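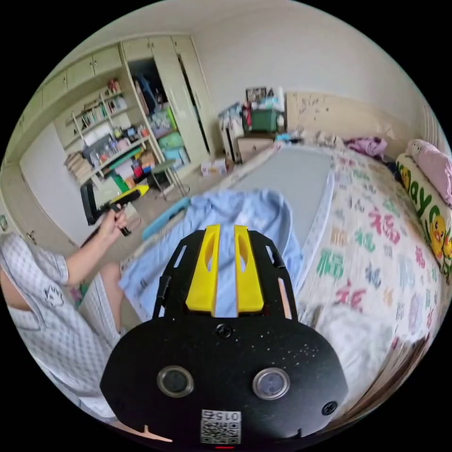 I have been going back and forth over gripper fingers since September, which is a long time to spend on two bits of plastic, and my poor family have heard far more about it than they ever wanted to. The question is whether to stay with the stiff Vanard fingers that came with our hand-held sets or go over to the Inskip ones, which give a little when you squeeze. I'd done all my earlier comparing on a desk with nice hard objects, cups and blocks and so on, and both did perfectly well there, so I'd learned next to nothing! Bedding is a different matter altogether. A light blue blanket across the foot of a bed, a quilt with 福 printed all over it, a long bolster with chicks on and a pink pillow on top of that: each one wants a different sort of pinch, and you find out very quickly which fingers you'd like to have on. We work with two grippers at once, one for each hand, and I do think that's the only fair way to try cloth. With a single gripper you end up dragging the stuff about and blaming the fingers for it.

So, the Vanard fingers first. They close with a good firm feel and they're lovely on an edge, a proper hemmed edge I mean, where there's something to get hold of. In the middle of a flat blanket they skate. You come down, you squeeze, and the tips meet with nothing between them (I said a few things out loud that I won't put down here). If you press into the mattress a bit as you close they'll pick up a fold nicely, but then your wrist is doing the work, and a robot arm copying you later would have to be every bit as willing to lean on the furniture.

The Inskip fingers don't mind so much. They spread a little as they touch and seem to gather the cloth as they come together. I kept a tally in the back of my notebook, 41 tries at the middle of a blanket with each sort. The Inskips got hold on 37 of them, which pleased me no end, and the Vanards on rather fewer than half. What I like less is the letting go. Thin fabric clings to the softer tips, and you have to give a small shake, and I'm not at all sure I want small shakes in every single recording.

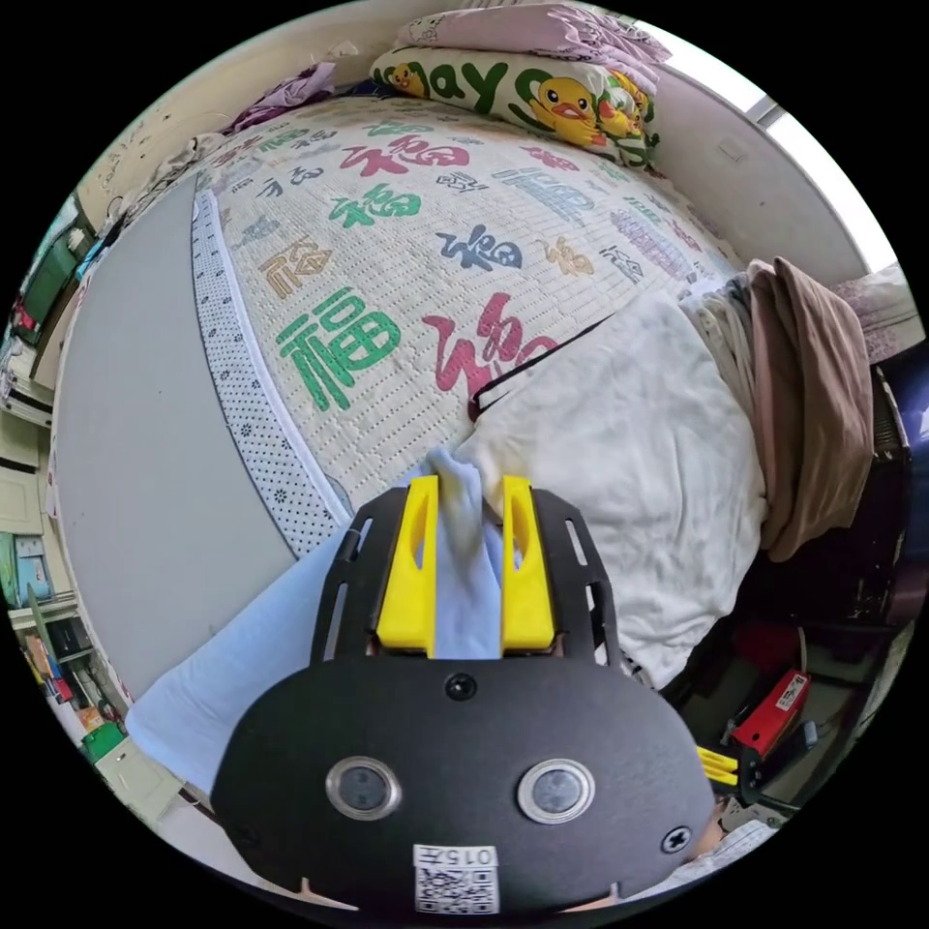

Henrike Albers wrote back, when I sent my tally over, that I was comparing the wrong end of the job. Picking up is easy to count, she said, so everybody counts it, but in folding it's the holding while the other hand moves that goes wrong. Had I tried keeping a corner pinched and pulling against it from the far side? I had not. She also thought the softer tips would creep under a steady pull, a bit at a time, so that you'd finish with a crooked fold and no obvious moment where it had gone wrong.

Well, I grumbled, and then I tried it, and she was right about the creep, though it's smaller than she made it sound. On a thin cotton sheet I could hardly find it. On anything thick and heavy it was plain enough, and the Vanard fingers just held on like a bulldog clip. So now I have one sort that's better at starting and another that's better at hanging on, and a growing temptation to put one of each on and see what happens. Zoi Economou has been telling me to do that for weeks.

A note on cameras while I'm here, as a couple of you asked. Wide lenses for this kind of thing, every time. I like to have the fingers and most of the bed in view together, and I can put up with curved walls for the sake of that. Do wipe the housing down more often than I do, mind you, it's a terrible thing for showing dust.

Next on my list is the mixed pair, then pillowcases, which I'm dreading.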